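Fold, Stack, Repeat: What I Learned From Other People's Closets
Textiles and Home Living, final project report
Submitted by Kenna Haldane
3 December 2018

Why I picked this

My first idea was a quilt, and Ms. Dow (Fiona Dow, our teacher, for anyone reading this outside class) very kindly asked if I had ever finished a quilt before. I had not. So I went with something I do every single week and do badly, which is folding clothes and putting them away. My question was pretty simple: does the way you fold flat cloth and bulky knits change how much fits in a drawer, and does it change how wrinkled everything is when you take it out again?

What I did

I used the bottom drawer in my own room and one drawer at my cousin Senga's place in Horilton, because hers is a lot deeper than mine and I wanted to see if that mattered (it did!). I tried 4 ways of folding: the plain half-and-half fold, the store fold over a piece of cardboard, rolling, and the little standing packets that everybody's aunt seems to be into right now. Each one stayed in the drawer for 10 days before I took things out and looked at the creases.

Everything got folded on the bed. I started out on my desk, but a sweater with its arms out is wider than my desk, and I kept knocking my pencil cup over. A bed is softer than you want, so you have to smooth from the middle out instead of pressing down, or the cloth just sinks and bunches up.

How it went

Flat cloth was easy. Scarves, pillowcases, table cloths, that kind of thing — they all liked rolling best. The plain fold left one hard line down the middle every time, and in Senga's deep drawer the bottom pieces were the worst of all, with the whole stack sitting on them.

Sweaters were a different story. Rolled sweaters puff back up the second you let go, and two of them pretty much filled my drawer. The packets worked better, but only when I folded the sleeves straight down the back first. If I crossed them, I got a lump at the top and the packet fell over.

The part I didn't plan for was mixing. I had been doing all the flat things together and then all the knits together, and Torquil Semple, my project partner for the peer check, asked why I didn't put them next to each other before folding so I could match the widths.
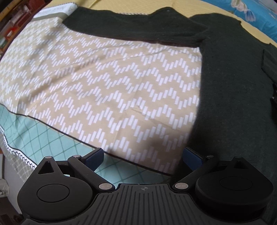
So I changed my routine halfway through. I laid a flat piece and a knit side by side, picked one width for both, and folded them to that. Patterned cloth is a big help, too. If it has rows going across, like zigzags, you can follow a row to keep your fold straight, and a plain knit gives you nothing to follow. I ended up using the edge of the cloth as my ruler for the sweater next to it.

Once the widths matched, the drawer looked so much better, and I could pull one thing out without wrecking its neighbors.

What I would change

I'd write down which sweaters were thick and which were thin, since I only started doing that near the end. I would also leave Senga's drawer alone for longer. She needed a sweater on day six and dug right through my stacks — I put them back as well as I could, but those results are a little shaky.

Thanks to Senga for the drawer and to Torquil for the width idea. My folding notes are in the back of the binder, behind the blue divider.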